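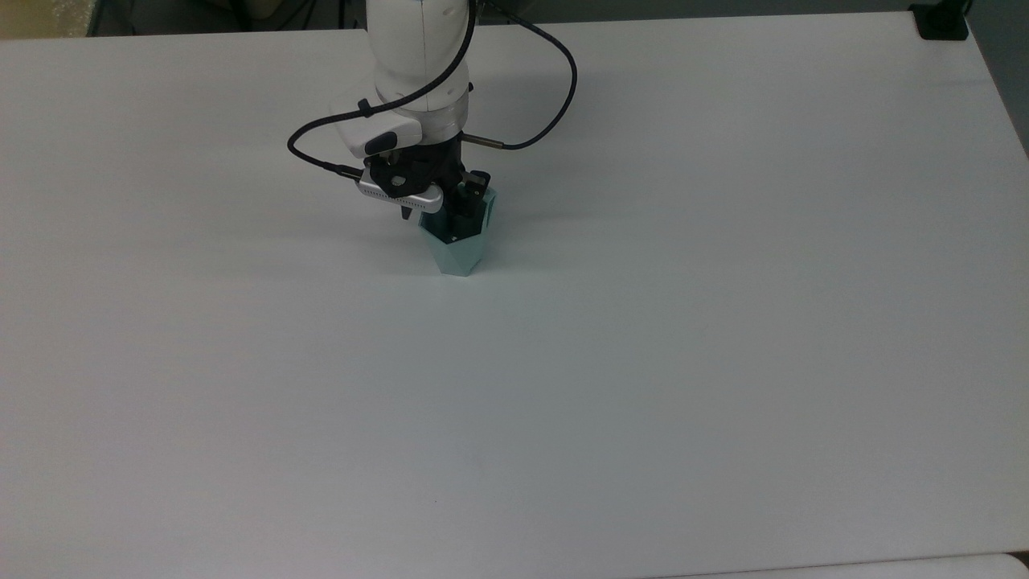
Can a machine clear the table yet?

Tuesday, February 13, 2024

My mum asked me in December when she'd be able to buy a robot to do the dishes. I said not soon, then realised I didn't have much to back that up, so I've been reading and watching what I can.

The short answer is that picking things up has become fairly good. An open-topped piece like the pale green one at the top can be held from the inside, with the fingers down in the opening. I do the same with mugs when I'm carrying too many. On a bare white table with nothing else near it, that is a job I'd trust a machine with.

My kitchen table is a different matter. Last night it had seven things on it, including a tea towel, half a lemon and a glass bowl I'm fond of. Someone has to decide which of those go in the sink, which go in the bin and which stay put. The tea towel has no fixed shape, and the bowl has to be held firmly but not too firmly.

Shop-floor work is further along. I spent a couple of years packing orders at Plundholm, and a good part of the job was taking one item out of a tray and setting it down in another. We'd do 2000 on a busy shift. A machine could have had that part and I wouldn't have missed it. Returns were the hard bit -- torn bags, odd socks, a candle with no lid -- and I can't see that being handed over for a while.

Then there's speed. It takes me nearly 200 seconds to unload the dishwasher if the cutlery is sorted. I'd put up with a machine taking an hour if it ran while I was at work, but I'd want it to break no more plates than I do.

So I've told Mum to keep the dishwasher she has. The door seal is going, and I'm at her place this weekend to replace it.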